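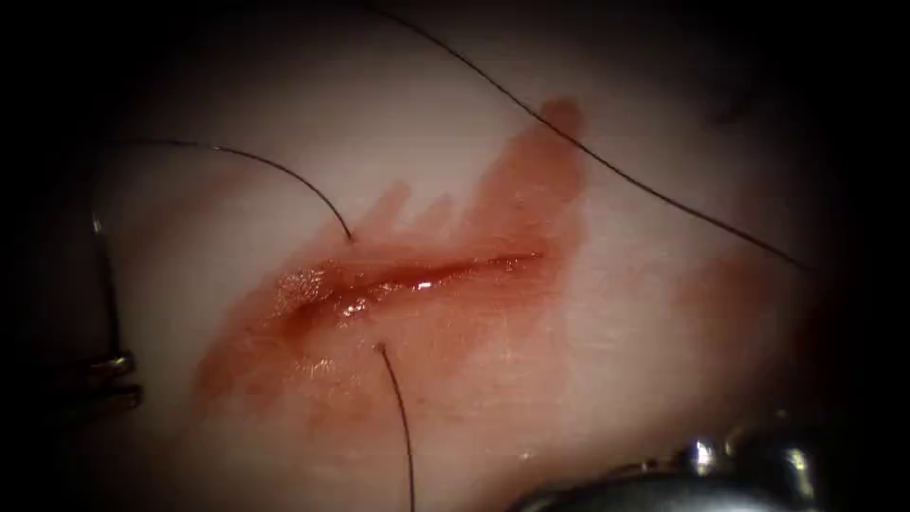
## Tasik Study Circle: your questions

**What is the Tasik Study Circle?**

We're an evening group for people getting ready for surgical technologist programs, or who are already in their first term and want company while they learn the names of everything. We meet at 7 p.m. in the upstairs room at Vesano, the coffee place next to the print shop. We read, we quiz each other, we tie a lot of knots, and we talk about anatomy until they start stacking chairs!

**Do I need to be enrolled somewhere?**

Nope. Plenty of us joined while still deciding. Shih-chieh Lu came for a whole winter before sending in a single application, and now runs our medical terms night. You do need to be 18 or older.

**I never took biology. Will I be lost?**

For a couple of evenings, probably, and then it starts to click. Medical words are built from parts, and once you know that "-ectomy" means taking something out and "-otomy" means cutting into it, whole pages of the textbook open up. We keep a deck of 70 cards with the most common word parts. Borrow it, take it home, bring it back with coffee stains like the rest of us.

**What do you study, exactly?**

It changes. This spring we've been working through tissue layers, wound healing, sterile technique, and suture materials. Huệ Đàm is leading the suture unit and she is wonderful at it -- she can talk for an hour on why some threads dissolve and others have to be taken out, and you'll wish it was two. 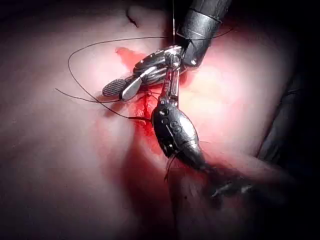 *Two instruments working at an incision.*

**Is there hands-on practice?**

Yes, with knots. Bring a shoelace or some thick cord to begin with. Square knot first, then the surgeon's knot, which has one extra wrap on the first throw so it holds while you tie the second. After that you can move on to thread and a foam pad. We don't teach anyone to close a wound on a person, and nothing we do counts toward a license.

**Does blood bother people? It kind of bothers me.**

Very common! Ho-yin Cheung used to read the wound healing chapter with a sticky note over the photos. If you feel woozy, sit down, look at something else, have some water. Looking at pictures a little at a time helps many people. Nobody will rush you.

**What does it cost?**

$5 an evening, which goes to the room. Your first visit is free. If money is tight, tell Kwok-wai Hsueh and it's taken care of, no forms.

**Which book should I buy?**

None yet. Come look at our copies first. Programs pick their own editions, and an older one is fine for studying basics.

**Can I bring a friend?**

Please do. We have space for five new people before we break for the summer in May.
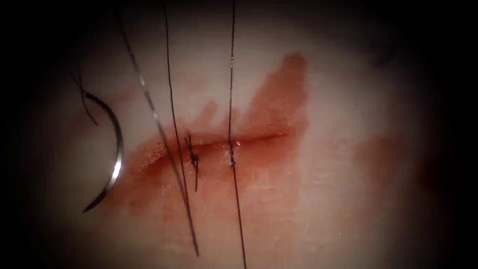 Tuva Strand

I look after this page, so if your question isn't on it, send it my way through the sign-up form. A few that came in lately:

**Is there parking?** Street parking only. The bus stop is across from Vesano and much easier.

**Do you post notes?** Yes, in the shared folder, usually by the next morning. Shih-chieh's diagram of the skin layers is in there and it's gorgeous -- print it in color if you can.

**Left-handed?** Me too! Sit by me on knot night.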